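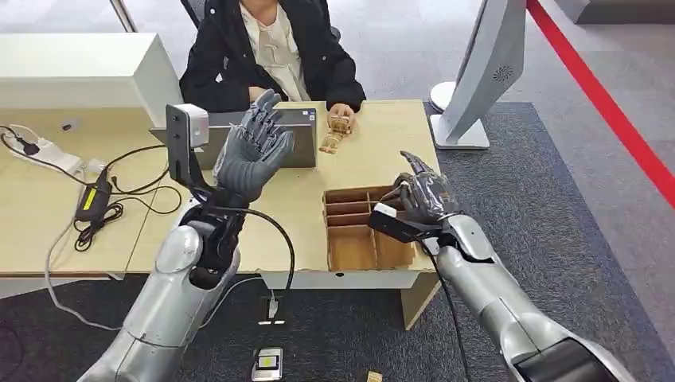 *Fig. 13. Gray laptop on a light wooden desk.*

## 4. Setting up backup on a laptop

The Dirgate box says "ready in one click." Plan on 15 minutes, and more if your wireless signal is weak. These steps cover the Dirgate desktop program with a Pilholm external drive. Other drives should work, but we have only tried this one.

1. Plug the laptop into wall power. The program claims it can run its first backup on battery. We would not trust it with that.
2. Connect the drive straight to the laptop. Skip the hub, whatever the hub's packaging promises.
3. Open Dirgate and choose **New Plan**. Decline the "Smart Plan" offer. It leaves out any folder it thinks you don't use, and it is a poor judge.
4. Tick each folder you want to keep. Mail is not ticked by default.
5. Set the size limit to 100 GB or higher.
6. Turn off **Auto Clean**. Left on, it deletes older copies when space runs low and gives no warning.
7. Click **Start** and leave the lid open until the bar is gone.

> **Caution:** If the drive has files on it already, copy them somewhere else first. The **Prepare Drive** button erases everything, and the message that pops up does not say so plainly.

### Checking the result

A green check mark means the program finished. It does not mean your files are readable, so test them yourself.

1. Go to **Restore** and pick one document and one photo.
2. Restore both to a new folder - never over the originals.
3. Open them. If either one fails, delete the plan and begin again at step 3 of the set-up.

**Note:** Error 318 is listed in the help pages as a "cable fault." We have also had it with a full drive and a good cable. Check the free space before you buy anything.

**Note:** The Koyama add-on is said to speed up later backups. We saw no difference and left it off.

For encrypted drives, see section 5.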